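Home | Notebook | Rooms | Stores | Contact

This site uses cookies to remember your settings. OK

Sunday, May 31, 2020
Behrouz Esfahani

Cevadcombe, main floor. Went through the room again before deciding where the benches go. The last plan dates from January and still shows the old partition, so I measured from scratch. Long side comes out at 606 inches on the tape, taken twice along the floor. The plan says 20 inches more. I'm going with the tape.

Lights first. The linear fluorescents hang off the same run as before and I don't want to move any of them. Suvarna asked for the assembly benches under the long one near the center, and I agree, as long as the stools don't end up in the walkway. The two at the far end are smaller and we should treat that end as storage and talking space, no fine work.

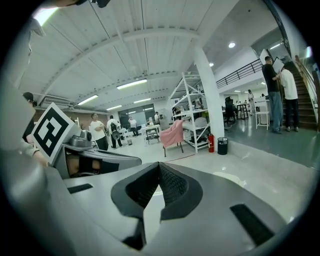
Main floor, looking toward the far wall. AC unit on the left, over the brick.

Floor is polished and light gray, so tape marks will show well. Use the blue tape from Iver – the cheap roll left glue at Plunside and took a whole afternoon to scrape off. Mark bench corners only, not full outlines.

Air conditioning: set to 24 for now. Anyone sitting right under the unit will complain, so no desk against the brick. Shelving can go there if it stays low. Filter date isn't written anywhere that I could find. Ask Iver.

The corrugated metal panels overhead are my main worry for noise. We could try felt under the bench feet before spending anything on the ceiling. Nothing gets clamped to the curved beams until I've heard back from the landlord.

Benches are 28 inches deep. Two back to back leaves enough for a cart to pass, going by the tape.

To do
– redraw plan with new length
– order felt pads
– bench labels, same style as Plunside
– check the round lights on the right, want them on their own switch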